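Ostelton Fight Night — your questions

Quick answers before November. More going up as we get to it.

When do doors open?
4 pm for the amateur bouts. Pros start after the break, time depends how fast the early ones go. Main event won't be before 9.

Who's the main event?
Lovell v Seixas, middleweight, ten rounds. It's the rematch. Last one was a split decision and half the hall booed it, so both camps wanted it sorted.

Is it still on? I read Lovell was hurt.
Still on. Cut in sparring, healed, cleared by the doctor. If anything changes it goes on this page first, then the Hesport feed.

How many seats are there?
1722, counting the balcony. Ringside is gone. Balcony is nearly gone. Floor seats still available at time of writing.

Can I get a refund?
If the whole card is cancelled, yes, full amount back to the card you paid with. If one fight drops out, no. Fighters pull out, it's boxing. We'll try and find a replacement but no promises.

What if the main event falls over?
You can ask for your money back up until doors. After that you've come in and you're watching the undercard.

Can I bring kids?
Yes, with an adult. Under 2 free on a lap, floor seats only. It gets loud — bring earmuffs for the littlies.

Weigh-in, is it open?
Yes, free, day before at noon in the foyer. Get there early if you want a spot near the scales. No flash please, the fighters hate it.

Who's refereeing?
Damir Ristić has the main event. Undercard refs get named on the night. Please dont email us about the scoring last time, the judges are picked by the commission and we have no say.

Parking?
100 spots behind the hall, first in. After that it's the street, or the oval if it hasn't rained. Don't park across the ambulance bay. You will be towed.

Food and drink?
Canteen does pies, chips, hot dogs. Bar is licensed, bring ID even if you look old enough. No outside alcohol. Water bottles fine, no glass.

I want to fight on a future card. Who do I talk to?
Kiri Ruddock does the matching. Send your record, weight, gym and your trainer's number. Current medical too. She won't ring back without the medical, so dont leave it out. Amateurs need their book up to date.

Can I watch from home?
Hesport has the stream, pros only. Buy it thru their site. We can't fix login problems from the hall, so go to them.

Will there be a replay?
Yes, up the next morning for anyone who bought the stream. Ticket holders don't get it free, sorry. We did ask.

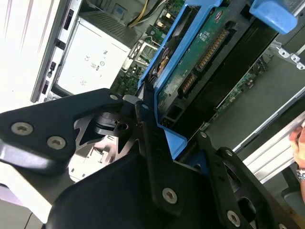

Lost property goes to the box office after the last bout and stays there 2 weeks. Mouthguards get binned.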